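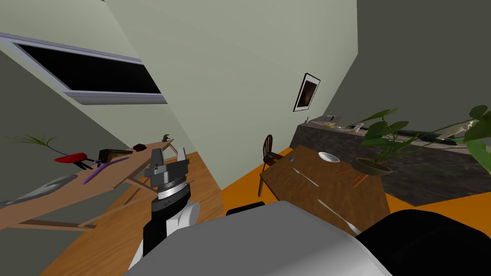
It was a failure of checking before it was a failure of software, Oratile Mathebula wrote after the first summary of the January stoppage was circulated, and the summary ought to have said so in its opening paragraph. The point was put to Cor Visser at the start of our conversation at the Poststead Institute's Deltdale site. He accepted it without reservation.

"Oratile is right," he said. "The software did what it had been told to do. We had told it the wrong thing, and we had a procedure that was supposed to catch that. The procedure was followed and it caught nothing."

Mr. Visser leads the Musura program, under which two-arm household tasks are rehearsed in a simulated home before they are tried on the physical robot. The tasks are ordinary ones, such as picking up tableware and moving small objects from one surface to another. In January, during a transfer of one such task to the physical robot, the left gripper struck the forearm of the right arm while both were moving over a table. The protective stop engaged. No one was inside the marked area and no one was hurt. The gripper housing was cracked and the robot was out of service until March.

The cause was established within two days. Musura keeps the arms apart by surrounding each moving part with a simplified shape, known in the program as an envelope, and refusing any motion in which two envelopes meet. When the grippers were replaced last fall with a wider model, the visible model in the simulator was updated. The envelope was not. It still had the dimensions of the older gripper, which was narrower by 24 millimeters.

"What you saw on the monitor was the new gripper," Mr. Visser said. "What the planner was protecting was the old one. Everybody who looked at a run was looking at a correct drawing of the hardware, and it gave them confidence they should not have had."

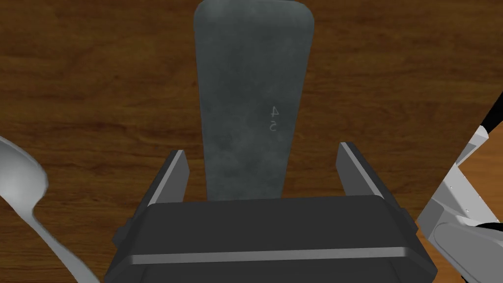 Asked why the simulator did not show the two arms passing through one another, which would have been plain to any observer, he explained that in most runs they never came close enough. The tableware tasks bring one gripper down between its fingers' target and the other arm, and the distance left over is small, but it is seldom zero. The task had been rehearsed 3,000 times before it was approved for transfer. A later review found that the parts had overlapped in only six of those runs, each time for a fraction of a second, and that all six had been recorded as successes.

"The object was picked up, so the run was scored as good," he said. "We were scoring the object. Nothing in the score asked what the rest of the arm had been doing."

The Institute's approval procedure also required a person to review a sample of runs. Yuto Yokoyama carried out that review and agreed to be quoted here. He watched 12 runs from the gripper views, as the form then instructed, and signed the form. None of the six faulty runs was in his sample.

"I have gone back to them since," Mr. Yokoyama said. "In two of them I am not certain I would have noticed. From the gripper view you see the fingers very well, and you see the other arm only when it happens to come in at the side. I had been asked to judge the grasp, and I judged the grasp."

Mr. Visser was firm that the review form, and the management that issued it, should bear the responsibility. The form had been written when the program used a single arm. A second arm was added the following year, and the form was reissued with a new cover sheet and the same questions.

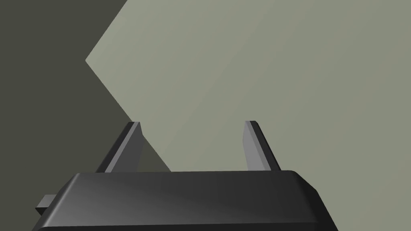

The conversation then turned to the hardware supplier. Hlongwane, which built the replacement grippers, had delivered a revised envelope file together with the visible model. The two were in separate folders. Only one was installed. Xolani Sithole of Hlongwane, reached by telephone, confirmed the delivery and said that the company's installation note had mentioned the second file on its last page.

"We would put it on the first page now," Mr. Sithole said. "We have also changed the package so that the two files carry the same version number and will not load separately. I would like to have done that earlier."

Mr. Visser did not wish to assign blame to the supplier. The file had been received and logged, and it had been available on the Institute's own server for the whole period. He noted that the installation had been entered as complete on the strength of a visual comparison between the rendered gripper and the real one, and that the comparison was accurate as far as it went.

Several changes have been in effect since April. Any overlap between parts of the robot now ends a run immediately and marks it as failed, whatever has happened to the object. The planner's envelopes can be drawn on the screen over the visible model, and a reviewer must view them in that form before signing. Reviewers are given a fixed room view in addition to the gripper views. First transfers to the physical robot are performed at reduced speed, and each takes around 40 minutes longer than before. 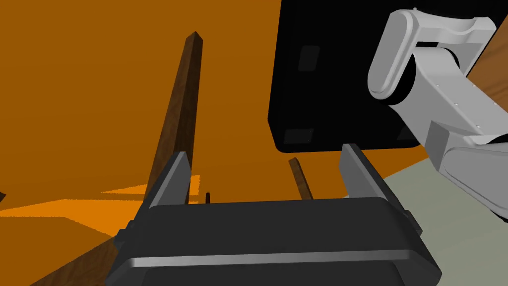 That last measure has not been popular. Costel Halilović, who schedules time on the physical robot, asked at a staff meeting whether it would be lifted once the new scoring had proved itself. Mr. Visser told him that it would be looked at again in the fall and that no promise could be made.

"Costel has a queue of people waiting and I understand the question," he said. "But the slow run is the only check we have that does not depend on a file being right. I am not ready to give it up."

He was asked, finally, about tasks approved under the earlier procedure. They have been withdrawn and are being rehearsed again with the corrected envelope, beginning with those in which both arms work over the same table. Tasks involving taller objects will follow, as the arms fold more tightly there and the margins have yet to be measured. Results will be posted to the Deltdale safety register as each task is completed. Ms. Mathebula's letter has been attached to the January entry at her request, and the summary has been reissued with a new opening paragraph.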